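3.2 Mixed small-item boxes

Not all packing happens at a table. In the Irton diaries the bed came up again and again as the place where loose things get boxed, it's flat, it's at hand height and whatever falls stays put. Of 1383 diary entries, 112 mention a bed. Nigam's coding (Tarun Nigam did all of it, one pass, in February) splits these into sorted boxes and mixed boxes. Most are mixed. Example in Fig. 4.
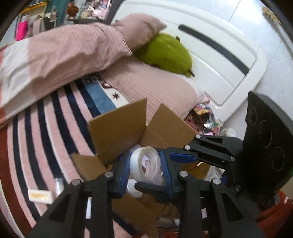
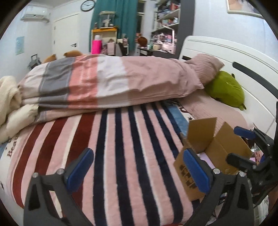
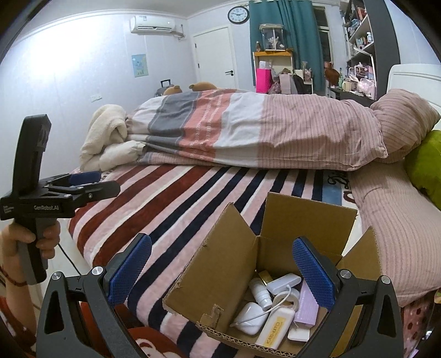 Fig. 4. Open cardboard box, small household items.

Mixed boxes are slow to unpack, that was the Moreira result and we see it again. The cause seems to be cables more than the number of items. A thin cable crosses other things and then everything under it comes up too; see Fig. 4, third picture, where the white cable from the earbuds case loops over the rest of the contents. Small round stuff (tape, bottles) sinks or rolls to a corner. Tubes the same. Flat boxes do better when stood along a side, as with the lavender one. We coded a box as "tangled" if any cable lay over another item, 21 of the bed boxes met this. Threshold is crude, we know.

Bedding matters too, less than expected. A soft blanket lets the base tip when one side is heavier, and diary writers complained of this mostly with tall boxes. Low ones with the flaps left open got few complaints. No effect of duvet folded vs. spread, though teh folded group is small. Sorted boxes are treated in 3.3.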